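Shared Rooms Inspection — Meeting Room, Retden Building
Checked by: Jeanie Rennie
When: Thursday, before the first booking
Rating: 4 out of 5, same as January

Scope: table, tabletop items, floor, exits. Chairs are on the Gidska sheet and will stay there until someone at Gidska answers the phone.

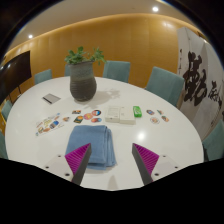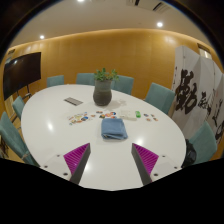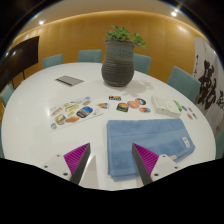
White table with folded blue cloth and stickers, as found.

1. Tabletop surface — PASS
Glossy enough to throw the lights back at you. Pretty, but a headache for whoever gets the seat facing the glare. Dim the lights for long meetings.

2. Cloth folded and put away — HALF
Folded, yes, and nicely. Put away, no. The cloth lives in the cupboard by the door, a distance I have walked many times without injury.

3. Plant and pot — PASS
Pot stands well back from the near edge and the plant is green. It gets watered on Rivadeneira's schedule. Please don't help it along with coffee.

4. Loose items — FAIL
Stickers. I have nothing against stickers, and some of these are very cheerful. Loose ones go back in the tray before they end up on the floor or, as with the Nitow visit, on the sole of a guest's shoe. Stickers stuck to the tabletop are a separate charge: removal runs $80, and a new top is $495. I have the quote if anyone would like to frame it.

5. Table stability — PASS
Leaned on it at both ends. No wobble. Retightened 2 bolts underneath anyway.

6. Walkway and exit — PASS
Clear all the way around the table. Door closes by itself, eventually.

7. Wipe-down log — FAIL
Last entry says "did it." No name, no time. I admire the confidence.

Follow-up: items 4 and 7 by next Thursday. Item 2 whenever conscience allows.

J. Rennie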